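Plorton sets equipment plan for handheld gripper work

Plorton will buy 16 more handheld gripper sets over the coming budget period and has put off a planned purchase of fixed robot arms until the second half, according to a planning note sent to department leads in February. The note was prepared by Sarla Pant, who runs equipment planning at the company's manipulation group, and was approved with one change to the spares line.

The group now has eight complete sets. A set, for budgeting purposes, is a left and a right gripper, the marker cubes, a chest mount with display, cabling, a strap and a carrying case. Each set is booked by the half day. Pant's note puts demand at 70 operator hours a week above what the present stock can cover once charging, calibration and repairs are taken out.

Three suppliers were asked to quote. Grikus offered the lowest price per pair but would not commit to holding replacement finger pads in stock for the full term. Matsuda quoted a longer warranty and a fixed price for recalibration, and was chosen for the gripper order. The third supplier withdrew before the technical review. Jendia, which supplies the recording software, was not part of the tender and its licence will be extended on current terms.

The change made at approval concerns marker cubes. The draft had treated them as consumables, to be bought by each team out of its own supplies account. They will now be bought centrally and logged by serial number, as the printed faces have to match the calibration file for the gripper they are mounted on. Masanobu Oda, the group's metrology lead, had asked for this in two earlier budget rounds.

"If a cube gets swapped and the file doesn't, the session has to be thrown out," Oda said. "The cube is cheap. The afternoon is what costs."

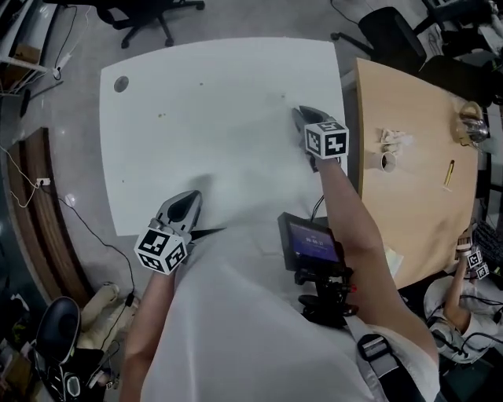
Floor space takes up a larger share of the plan than it did last year. The note allows for 176 square metres of bench area across two rooms, with power brought to the walls on the perimeter and no new floor boxes. Tables are to be a standard height and plain on top. Teams that want a different surface for a particular task will lay a mat or board over the standard one and remove it at the end of the booking.

Cabling was costed two ways. A wireless version of the gripper is available from Matsuda at a higher unit price, and the group ran a pair on loan for several weeks. Hernán Ñahui, who looks after the bench hardware, reported that dropped packets were rare but that battery changes interrupted longer tasks. The wired version was kept. Money saved on the unit price goes to spare cables and strain reliefs, which account for the largest number of repair tickets in his log.

The spares allowance is set as a percentage of hardware value and is to be reviewed at mid-year. It covers jaw pads, connectors, display mounts, buckles and cables. Cameras are on a separate line and are replaced only on failure.

Operator training is budgeted at one full day per person, up from half a day. The added time is for calibration checks, which operators will do themselves at the start of each booking. Until now these were done overnight by the hardware team, and a set that failed its check could not be released before noon.

The deferral of the fixed arms was the main point of discussion. Đạt Bùi, who manages the learning team, had asked for four arms in the first half so that policies trained on the handheld data could be tested in the same rooms. The note accepts the case for the arms but states that the electrical work and guarding would close one room for almost a month, at a time when both are fully booked. Bùi's team will use the two arms already installed in the ground floor lab and will have first call on them in the mornings.

Nilton Betancur, who signs off capital spending for the site, said the order of the purchases could still be changed if delivery of the grippers slips. Matsuda has quoted a lead time of ten weeks for the first half of the order and fourteen for the remainder. Acceptance testing will be done on site, with each pair measured against a reference fixture before it is entered in the booking system.

Sets that fail acceptance go back at the supplier's cost. The contract has no provision for partial acceptance, so a pair with one faulty gripper is returned as a pair.

Teams have been asked to send revised booking estimates to Pant before the order is placed. Estimates should list left-hand and right-hand use separately where a task needs only one gripper.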